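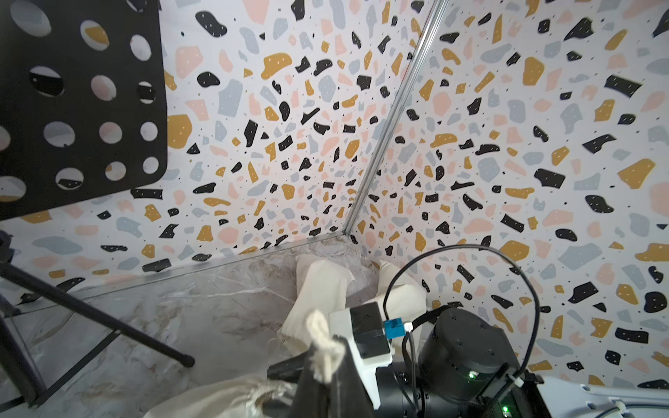
I finished the jigsaw! All 2000 pieces of it, the big harbour one I've been going on about since winter, and I am so pleased with myself that you're getting a very long post. It took me most of October and a good chunk of this month, and for a while I was sure the sky would beat me. If you've never done a big puzzle with a busy background, look at those terrazzo panels, with the flecks of black and mustard and pale pink and blue-grey all over the off-white, and then think of a harbour wall, a pebble beach and a fish market roof done in that sort of colouring and cut up small. Every piece has a bit of everything on it. You hold one up, you think "aha, a bit of pink, that goes by the awning", and then there's pink in the pebbles as well, and in the water, and on somebody's hat.

The puzzle is a Jarkitz, from their Harbours range, and I bought it second-hand from the market at Drundosdale. The lid had been taped and re-taped so many times that you could barely read the title. The woman on the stall swore it was complete and I decided to believe her, and she was right, bless her. I've had plenty go the other way. I still have a Kuzmenko lighthouse in the cupboard with one gap right in the lamp.

I know a lot of you only do the 500s and 1000s and have been asking whether it's worth stepping up. Yes! But it's a different sort of job, and I got a few things wrong at the start, so let me tell you what I'd do next time.

First, the edges. Everyone says do the edges first and I've always done it too, and with a 2000 I wouldn't bother being strict about it. I spent two whole evenings picking through the box for straight sides, and I still had gaps along the top that didn't fill until last week. The top edge is all sky. Sky edges are horrible. What I should have done is put together whatever edge came easily, along the bottom where the boats are, and got on with the market stalls. The stalls are the best part of the whole picture, there's a man asleep behind a pile of lemons and a dog under nearly every table.

Second, sorting. I use shallow trays, the kind that come with seedlings, and I had them stacked all over the spare room. My friend Chun-yin Wan sorts by shape before he even looks at the colour (two knobs opposite, two knobs side by side, three knobs, and so on) and I used to tease him for it. Well. I'm a convert, at least for sky. When everything is the same pale blue, shape is the only thing you've got, and once I'd laid them out that way I put in 40 pieces in one evening, and I'd been lucky to manage 20 before then. For the rest of the puzzle I still go by colour and by little bits of line. I like having to really look at the picture.

Third, and this is the one I feel most strongly about - get your board sorted before you open the bag. I started on the dining table, then we needed the dining table, and I had to slide the whole harbour wall across on a sheet of wrapping paper while saying words I won't type here. I lost a boat. It took me an hour to put the boat back. A friend of a friend, Gunther Ostermann, builds folding puzzle boards in his shed, with a felt top and a lip all the way round, and he calls them Folireros, after a street his grandmother lived on I think. He made me one big enough for a 2000 with room left over and I love it more than is reasonable. It goes under the bed at night. The felt grips just enough that you can tilt it a bit and nothing shifts, and the lip has saved me from the cat several times.

Light matters too, more than I expected. I had one lamp on my left, and it threw a shine over the pieces so that the darker blues all went silver. I moved it up high and behind me and suddenly I could tell the water from the slate roofs. In daytime I sat by the window and that was the nicest of all, with the radio on and tea going cold.

And be kind to your back! I was hunched over like a question mark for the first fortnight. Now I get up at the end of every radio program, whether I've found the piece or not. I also stopped doing it straight after work and started doing it after supper, and I was much less grumpy with the sky.
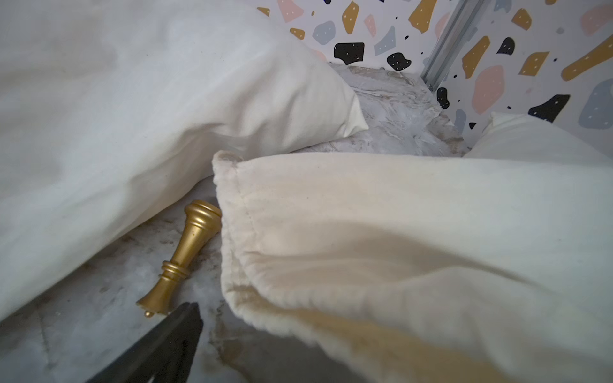 White pillow, cream cushion.

There was a bad patch, I should say. Somewhere past the middle I got down to the pebbles and the sky and nothing else, and I tipped what was left of the sky into a tray and counted, which you should never do. It came to 476. I put the lid over it and read a detective novel instead for the best part of a week. When I came back I'd stopped minding, and I found three that went together straight off, then a fourth, and I was away again. I think the break did me more good than any sorting system.

The last piece was a bit of gull. I'd always imagined it would be something grand, the church clock maybe, but no, half a wing and some cloud. I made my sister come and watch me put it in, and she clapped, and then we both stood there running our hands over it. If you've done a big one you'll know that feeling, the whole thing flat and bumpy at once under your palm.

A few people have asked if I'm going to glue it and hang it up. I'm not a gluer. No shade on anyone who is, I've seen some lovely ones on walls, but I like them to go back in the box so somebody else gets a turn. It stays out until the weekend and then it's promised to Chun-yin, who will have the sky done before he touches a single lemon. I've put fresh tape on the lid and written the date inside with my initials, under three other sets of initials that were already there: 15 November 2021.

Next up is either the Jarkitz railway station, which has a glass roof that frightens me, or a nice easy 1000 with hens on it. Tell me which in the comments. And if anybody out there has a spare lamp piece from the Kuzmenko lighthouse, please, please write to me.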